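In praise of the bare table

My mum kept every flat surface in our Steststead unit buried, and I've gone the other way (sorry, Mum!). A few flowers, one box, done.

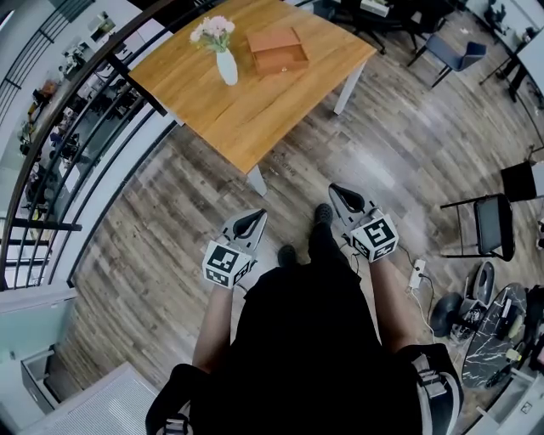 Why I stopped buying organisers

I spent nearly 500 dollars on tubs and trays last April, and all they did was give my rubbish a nicer home. My mate Shahab reckons I'm a killjoy – fair enough – but I can find my keys on a Sunday morning and he can't.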